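# Irén Antal and the Bread of Her Village

I met Irén Antal in March in her small bakery, Balogh, which still carries the name of the first owner. She opened the door at 5 in the morning and gave me an apron before she gave me her hand.
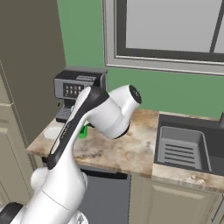
## Learning from the old oven

Antal did not plan to be a baker. She studied accounting and worked for Datora, a company which sells office software. "I was good with the numbers, but I was sleepy every day," she says. When the old owner looked for someone to help him on mornings, she came for two weeks and stayed 14 years.

The first winter was difficult. The oven was heated with wood, and it had one side much hotter than the other. "He did not explain. He only moved my loaves to another place and went away. After some months I understood where to put them."

## Flour, and what it costs

Today she bakes 400 loaves in a normal week, most of them rye with potato. The flour comes from Kolel, a mill in the next valley. I asked if cheaper flour would not be easier for the business. She thought about this for a long time.

"I tried it one summer. The customers were polite -- they bought it, but they bought less. One old lady brought me half of the loaf back and asked if I was ill."

The village has 1,766 people, and in her opinion this is enough for one bakery but not for two. When the supermarket began to sell warm rolls, she stopped to make rolls and started a seeded bread which she calls Gakico. The name was given by her nephew when he was three, and she does not know what it means.

## The starter

Her sourdough starter lives in a clay pot under the stairs. She feeds it in the evening, also at Christmas. I wanted to know if she is afraid to lose it.

"My sister has a part of it, and the school cook also. If mine dies, I will go and ask."

By 7 the first customers were waiting outside, and she went to cut the bread.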